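3.2 Equipment planning and cost allocation

Costs were divided into three lines: hand-held gripper units, site equipment (trays, objects, displays, power and cabling) and replacement stock. Arm hardware was budgeted separately under the Worholm allocation and is not treated in this section. The initial plan, prepared by Langlois in April, provided for 13 gripper units across 8 sites. Two of these units were held as spares and were not assigned to a site.

Site equipment was specified to fit existing furniture. Purchasing a standard bench for each location was considered and rejected on the grounds of freight and storage. The planning model therefore had to accept tables of differing shape, height and finish, and the per-site estimate includes an allowance for working on surfaces that reflect overhead lighting. Figure 4 gives a view from the gripper camera at a site of this type.

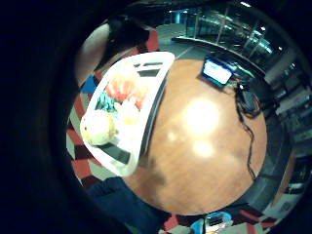 Figure 4. Gripper camera view of a round, glossy wooden table with a white plastic tray of soft-looking objects and a small display.

Trays and objects were treated as consumables. Quotations were obtained from Gusico and Collet for trays of comparable size, and the Collet quotation was adopted because it allowed partial reorders. The replacement line was set at about 20 per cent of the initial object cost. Objects with soft or textured surfaces were assigned a shorter service life than rigid ones, as cleaning was expected to govern their replacement.

Displays and power units were costed together. Early drafts of the budget listed the display alone, which understated the site total by the price of the adapter, the cable and any extension lead. The revised template (Wulto, version 2) records each as a separate item with its own supplier code. Cable length was left to the discretion of the site lead, to be confirmed after the table position had been fixed.

All commitments were closed on 30 June 2019. Items ordered after that date were charged to the following period and are excluded from the totals in Section 3.3.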